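Hukley slips after a quarter that looked fine to me
By Povilas Vaher
5/7/23

Well, that was a bumpy morning for anyone holding Hukley. I own a small slice of it myself (full disclosure, and yes, I was grumbling into my coffee), and I watched it open up nicely, hang around for a bit, and then slide 4% before lunch.

The odd part is that the earnings weren't bad! Sales came in ahead of what the folks at Provcombe had penciled in, and margins held up better than I expected after that rough patch in March. What spooked people was the guidance. Management said it wants to "stay flexible" on spending for the rest of the year, and traders heard that as a warning. I read the whole call transcript twice and I still think they're reading too much into one phrase.

Hukley makes its money on everyday household goods, the kind of stuff you buy without thinking much about the price. I like that in a shaky market. People cut back on vacations and new cars long before they quit doing the wash. 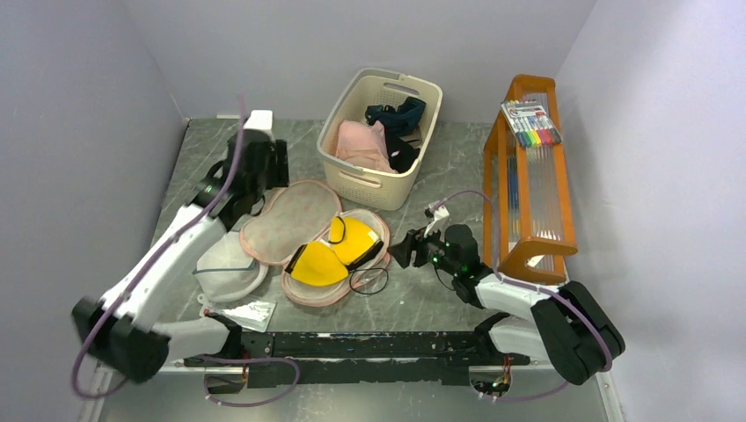
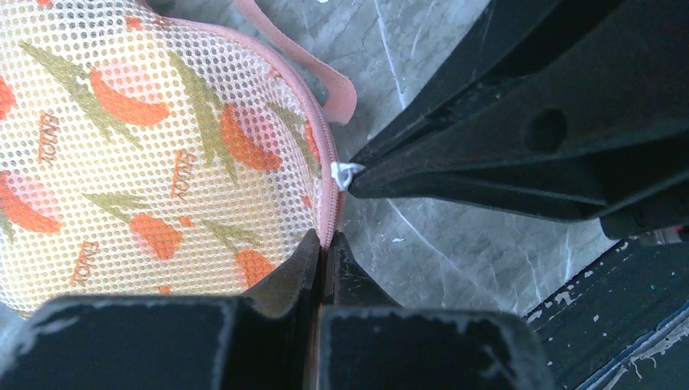
Laundry day basics.

Now, the bears do have a point about debt. Hukley borrowed a lot to buy Plamano, and those payments get more painful every time rates tick up. The company says it will close 2 warehouses and fold that work into its remaining sites, with 37 jobs affected. I'd have liked a straight answer on how much cash that frees up, and we didn't get one on the call.

Over at Urbonaitė, the research note that landed in my inbox kept its hold rating and trimmed the price target a little. Fair enough. I'm in the same spot, more or less. I'm not selling, but I'm not rushing to add to my pile either – I'd want to see the debt come down first, or at least see somebody put a date on it.

One more thing for the small-account crowd: a few of you wrote in asking whether the dividend is safe. Management left it alone this time and the cash flow covers it for now. My own stake was worth $2,580 when I checked at noon, so believe me, I'll be reading the next report pretty closely too.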